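From: Rosine Carré
To: the Hamel furniture list
Subject: Re: sticky drawers and what to do with all the bits

Solange Hervieu wrote on Thursday:
> Has anyone on here got one of those white dressing tables with the
> curly legs and the oval mirror? I've been offered one for 200 and I
> can't decide. My worry is the drawers. My old one had drawers that
> looked lovely and held three hairpins. Also where do you put
> everything while you're sorting it? I end up with it all over the bed
> and then I want to go to bed.

Hello Solange, and hello everyone else (sorry for missing the whole thread on castors, I've been up to my ears in paint charts),

Yes! Buy it! Well, buy it if the drawers run. I'm terribly fond of that style and I know half of this list thinks it belongs in a pantomime, but a plain room can take one fussy thing and looks all the better for it. Against a white wall you hardly notice the bulk, only the curls.

Pull every drawer right out before you hand over any money and turn it upside down. You want to see bare wood inside, none of that sticky-backed paper, which hides all sorts. If it drags, rub a candle stub along the runners. I paid 50 for a tin of Wendik wax once and the candle did just as well, so I've gone back to candles. Check the mirror too, and give it a good wobble where it joins the top, as that joint takes all the strain when somebody grabs the frame to shift the table along.

As for the sorting, keep off the bed! Use a second table, a plain one with nothing fancy about it, and spread things out flat with gaps between them so you can see what you've got. Cards, packets, pens, all the little oddments. Then put back what you use sitting at the mirror and find another home for the rest. Pens have no business in a dressing table, though mine always creep back in.
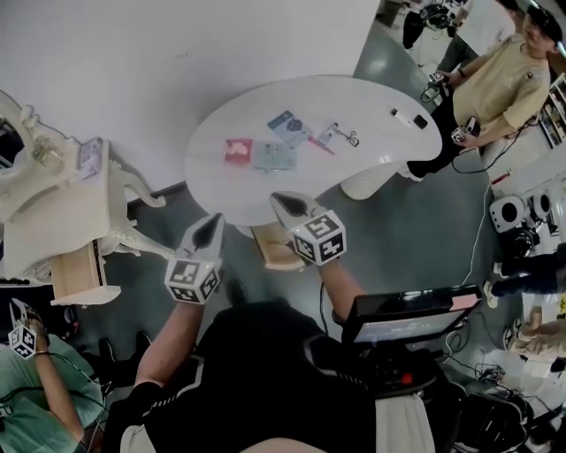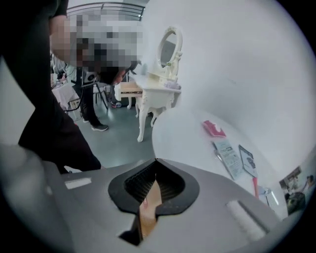
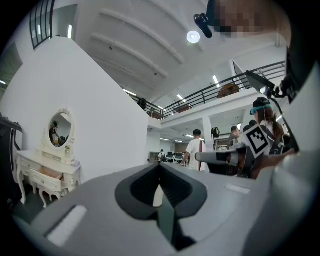

The drawer open in the last one has the light wood inside that I mean.

Solange has since written back to say that she is going to look at hers with a candle stub in her coat pocket, and that if the drawers won't come all the way out she'll offer less or walk off. She would still like to hear from anyone who has painted over carving without clogging it up.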